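Methods > Robot learning > Data collection > Hand-held gripper demonstration

Hand-held gripper demonstration

Hand-held gripper demonstration is a method of teaching robots to handle objects. A person performs a task with a gripper held in the hand, and a camera fixed to the gripper records what the gripper sees as it moves. The recordings are later used to train a control policy, which is a program that chooses a robot's movements from its camera view. The method belongs to the wider field of imitation learning, also called learning from demonstration.

Background

Early work in learning from demonstration relied mainly on two techniques. In kinesthetic teaching, a person takes hold of a robot arm and guides it through a motion while the joints record their own positions. In teleoperation, a person controls the arm from a short distance by means of a joystick, a second arm or a tracked controller. Both techniques produce data that match the robot closely. Both also require the robot to be present and working for the whole of the session, and this limits where demonstrations can be made.

The hand-held approach separates the demonstration from the robot. The tool carries fingers of the same shape as those mounted on the robot, so that contact with an object is similar in both cases. The person's arm and body stay mostly outside the view, and the picture seen during training therefore resembles the picture seen later by the machine.

Equipment

A typical tool consists of a rigid body, a pair of opposing fingers, a trigger or handle, and a camera set behind the fingers. Wide-angle and fisheye lenses are common. They keep both the object and a large part of the surrounding room in view, and the fixed features of the room can be used to estimate how the tool moved. The cost is strong distortion near the border of the view, where straight walls and door frames appear bent. Some groups correct this before training, while others leave the recordings as they are and allow the policy to learn from the distorted view.

Soft or cushioned contact surfaces are often used in place of hard ones. They tolerate small errors of position and reduce the chance of damage to cups, fruit and similar household items. They also wear more quickly, and a worn surface can change the way an object sits in the grip. Laboratories that collect data over a long period usually replace the contact surfaces on a fixed schedule.

Procedure

A demonstration normally begins with the tool held still near a marked starting point. The operator approaches the object, closes the fingers, carries out the task and returns the tool to rest. Each complete sequence is called an episode. Episodes in which the object is dropped, or in which the operator's free hand enters the view, may be discarded or kept under a separate label.

The movement of the tool is recovered afterward by visual mapping, in which software matches points in successive views and works out the path of the camera. Readings from motion sensors are commonly added to improve the result. Plain white walls and large empty surfaces are difficult for this step because they offer few points to match. Episodes whose path cannot be recovered are removed.

The Parkum study

One account of the method in a shared workplace is the Parkum study, directed by Humaira Pirzada at the Qureshi Laboratory and carried out with the engineering firm Inurside. The study asked whether policies trained on recordings from a busy room would perform as well as those trained in a closed booth. Operators collected 783 episodes with a small set of cups and containers. The episodes were divided between two settings, one with other people at work in the background and one without.

The report, dated 2019-11-03, found that policies trained only in the closed booth did poorly when people were moving behind the table. Policies trained in the shared room did slightly worse in still conditions and clearly better in crowded ones. A mixture of both kinds of recording gave the most even results. The authors noted that path recovery failed more often in the shared room, mainly when someone passed close to the tool.

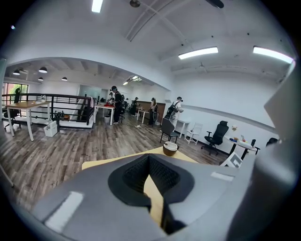
View from a hand-held gripper, with a brown cup on the tabletop and other people at work in the room.

The report also examined the placing of the object. When the cup always stood directly in front of the fingers at the start of an episode, the trained policy tended to reach for the same spot even after the cup had been moved. Varying the starting position corrected most of this error. A later trial by the Zestberg group, made in September of the following year, repeated this part of the work with bowls and reached a similar conclusion.

Limitations

The method records what a human arm can do, and some of these motions are beyond the reach or speed of a given robot. Such episodes must be filtered out or slowed down. The tool does not usually measure grip force, so tasks that depend on careful pressure are poorly represented. Recordings made in shared rooms may include people who are not taking part in the task, and consent and storage rules have to be settled before collection begins.

See also

Imitation learning
Kinesthetic teaching
Teleoperation
Visual mapping

Comments

rdk_lab: The section on procedure should mention calibration. We lost most of a week of recordings to a lens that had come slightly loose, and the paths looked fine until we tried to run them on the arm.

M. Oyelaran: Is there a source for the contact surfaces being replaced on a schedule? In our group we change them when they tear.

tollgate: Good article. I would like to see more on bowls, as the Zestberg trial only gets one sentence.

rdk_lab: Agreed on the bowls. The rims are much harder to grip than a cup.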